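Ticket: Zone 9 does not reach setpoint after circulator replacement
Site: Grosholm, ground floor
Status: Closed
Equipment: Skokameck zone controller, Vono wall thermostats, hot water loop

Reported problem

Zone 9 (Room 28 and the hallway next to it) stays cold through the morning. The wall thermostat calls for heat and the controller shows the call, but the room temperature stops climbing well short of setpoint. All other zones on the same loop behave normally. Problem was first reported the week after Brynjólfsdóttir replaced the circulator pump.

Checks, in order

Thermostat. Removed the cover and checked both conductors at the terminals. Tight, no corrosion. Swapped the Vono with the one from the storage room. No change in Room 28, and the storage room kept working with the suspect unit. Thermostat ruled out and moved back.

Controller. The output light for zone 9 comes on with the call and stays on. Measured 28 volts at the valve terminals with the call active. That is higher than the label says, but the transformer reads the same on every zone and the others open. Noted, not pursued under this ticket.

Zone valve. Actuator removed from the body. It extends and retracts on command. Pin on the valve body moves freely by hand and springs back. Actuator refitted, end switch closes.

Supply temperature. Loop supply reads 80 °C at the header with the boiler firing. Supply pipe into zone 9 gets hot for the first stretch past the valve, then drops off quickly. Return pipe is at room temperature. Flow is low or absent. At this point the fault is taken to be in the piping or the radiators.

Room 28. Radiator runs along the outside wall. Bottom connection warm, top of the panel cold along its full length. Bleed screw opened a quarter turn: air for a long time, then spitting, then a thin stream of water. Closed when steady. System pressure dropped while bleeding and was topped up at the fill valve.
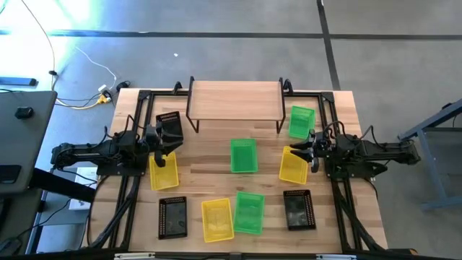

Room 28, table with yellow baskets.

After bleeding, the panel warmed from one end and the room began to recover. Call left active overnight. In the morning the room was at setpoint, but the top of the panel was cold again at the far end. Bled a second time and got more air. Air is either still working its way around the loop or being drawn in somewhere.

Cause

The automatic air vent on the header was capped tight. The cap was most likely closed for the pump work — it has to be, to keep the vent from spitting while the loop is being refilled — and left that way. Zone 9 has the highest run of pipe in the building, over the hallway ceiling, so whatever air was left in the loop collected there and in the Room 28 panel.

The fill valve was also set low. At that setting there was very little pressure at the top of the hallway run with the loop cold. Not proven to have drawn air in, but corrected.

Work done

Loosened the vent cap two turns and confirmed the vent hisses and then seals. Raised the fill valve setting to match the commissioning sheet. Purged zone 9 at the drain cock with all other zones closed until the hose ran clear of bubbles. Bled the Room 28 panel and the hallway panel once more, a few drops only. Checked the valve packing and the pump flanges with a dry paper towel — no marks.

Follow-up

Zone 9 watched for 14 days after the purge. Setpoint reached every morning before opening. No further air at either panel. Pressure steady, no top-up needed.

Left open for a separate ticket: transformer output reads high on the Skokameck controller. Also requested that the vent cap be added to the refill checklist used by Brynjólfsdóttir.

Last updated: Sun 15 February

Related tickets
Hallway thermostat display blank after power cut
Boiler locks out on first call of the day
Zone valve hums with no call for heat
Vono thermostat loses schedule
Transformer output high at zone controller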